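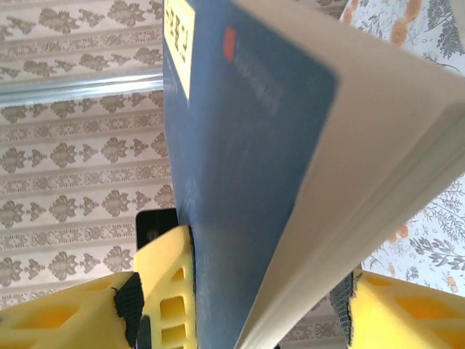 A blue hardcover, seen close up.

Stop Counting Your Books

Every winter the reading challenge comes back, and every winter I am asked to sign up by people who mean well. This time it was the library in Prillitz, which has bought into an app called Zurkonura. You log a title, the app gives you a badge, and a bar creeps along the bottom of your phone. The target for adults is 103 books in a year. I have asked where that number came from and have not had an answer.

I'm told the point is to get people reading. Fine. I would like to know which people. The ones I see comparing bars at the checkout desk were reading plenty before the app showed up. What has changed is what they take home. They pick thin books now. A neighbor of mine put back a long family novel she had wanted for years, on the grounds that it would "wreck her pace." She has a pace now, like a delivery driver.

The app's makers say that members in Prillitz finished 1,270 books in the first season. Finished according to whom? There is a button marked "Done" and you press it. I pressed it on a cookbook. I pressed it on the manual for my dishwasher, which I had not opened, and got a badge with an owl on it.

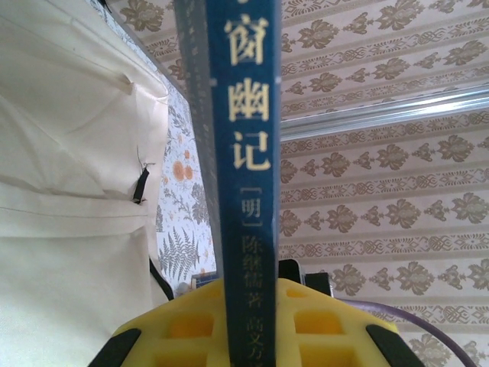
None of this would bother me much if the count stayed a private joke. But numbers that get collected get used. The library's next buying list will lean on what was logged, and what was logged is short and popular. A book that takes a person all summer counts as one. A book that gets read in small pieces over ten years, a page here and there before bed, may never count at all. Old essays and collections of sayings are like that. So is poetry. I can't tell you when I "finished" the poems on my nightstand and I don't plan to.

I did put this to Zuzanna Głowacki, who runs the evening reading group and likes the app a good deal more than I do. Her view is that a silly goal is still a goal, and that two men in her group had not picked up a novel since school before the challenge started. I believe her about the two men. I would want to see them again in a year, with the phones put away.
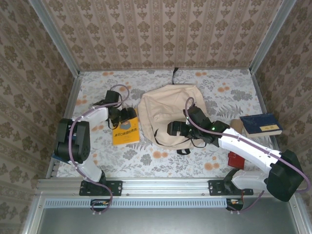

What a slow book costs

My own record for last year, if you must have it, is 5 books. One of them I read twice. Under the rules of Zurkonura a second reading earns nothing unless you enter it as a new title, so the careful reader is asked either to lie or to go without. I went without.

There is a reply to all this, and I hear it often: nobody is forcing you. True enough. But the poster is on the door, the bar chart is on the screen by the returns slot, and the children's room has a prize table. At some point an invitation that is hung on every wall starts to feel like homework. My old school in Cabello had a gold star chart for reading. I remember who had the most stars. I don't remember her ever talking about a book.
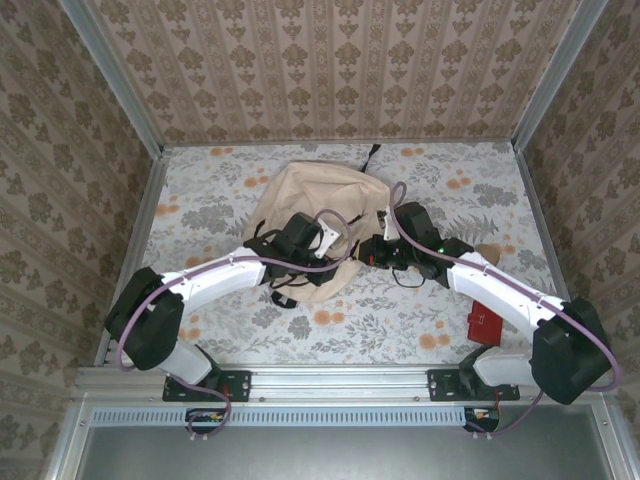

Binitz, February

The branch library over here has just announced that it will join the challenge too, with a target for families of 4 books a week. I went by on Monday to ask whether reading aloud to a child counts once or once per listener. The woman at the desk said it was a good question and wrote it down. She then asked if I wanted to register while I was there. I told her I'd come in for the large-print mysteries, and that my mother takes three weeks over each one.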